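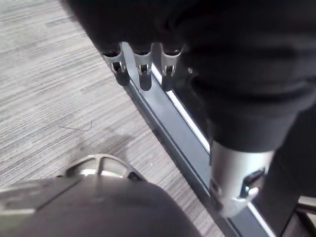 How much does it cost to build a two-armed robot in a shared workshop? So far, £1455 on parts, plus my monthly fee at Saltdale, which I'd be paying anyway.

I've had a few emails asking for that number, so there it is. It covers the motors for both arms, the base, the power supply, the boards and the bits for the hands. It doesn't cover the things I broke and had to buy again, which I've stopped writing down.

For anyone new, the robot is called Guva. I started it in May at the Saltdale workshop in Gritley, with the idea of having something that could pick up light things from the floor and put them in a box. I'm not an engineer. I fit kitchens for a living and I learned most of this from other people's blogs, so I try to write up the dull parts as well as the good ones.

December 2025 has been all about the arms. They were working in a basic way by the end of autumn, but the cables kept catching. Every time the elbow folded up, a loop of wire would find its way into the joint, and I'd hear the motor change note and have to hit the stop button. I tried cable ties, then spiral wrap, then a lot more cable ties. In the end I asked on the workshop board and Sheyla Mosquera, who makes bags on the next bench, said to stop tying things down and put the whole arm in a sleeve.

She cut the first one from a dark stretchy fabric she had left over. It was too tight and pulled the elbow straight, so the second has a good deal more length in it. The spare cloth bunches up into folds when the arm is bent and lets out again when it reaches. It looks a bit like a sock that has fallen down. I don't mind that. What I care about is that the wires stay inside, and since fitting the new ones I haven't had a single cable in a joint.

The fingers stick out of the end, and they were the next job. Each one is metal with a hinge, and a rounded rubbery tip. The tips came from Holovko, who sell them in bags for a lot less than I expected. My old ones were bare 3D prints and slid off anything smooth. The new ones grip much better, though they do pick up fluff and need a wipe with a damp cloth every so often.

Getting the hand down to the carpet took longer. The arm was never meant to work that low, and the first problem was simply where everything ends up when it gets there.

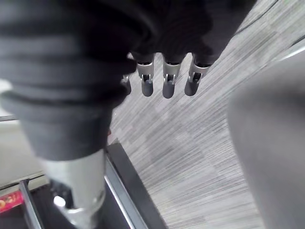

I'd set the lowest position by eye, which was a mistake. With the fingers pointing straight down, a small error at the shoulder turns into a big one at the tips. On the first run they went into the carpet hard enough to trip the motor. No damage, but it gave me a fright.

What I do now is slow and a bit boring – I bring the hand down in small steps, stop when a piece of card will only just slide under the tips, and save that as the floor height. Then I add a few millimetres. Carpet gives a little when the robot's weight is on it, so I do the check again after it has been moved. The whole thing took two evenings for both arms, and I've written the steps on a sheet taped to my shelf so I don't have to work it out again.

The other fix was speed. I had the arm moving at the same rate all the way down. Now it drops to 30 per cent for the last stretch, and the movement is a lot calmer to stand next to. It also means I can get to the stop button in time.

Still to do:

- shorten the sleeve on the left arm at the wrist end, where it rides up over the knuckles
- put a proper connector on the hand so it can come off without a soldering iron
- find out why one hinge squeaks
- write a routine for socks, which are harder than they look

If you've got a better way of finding the floor height, leave a comment. Someone suggested a switch in the fingertip and I like the idea, but I can't see how to get the wire past the hinge.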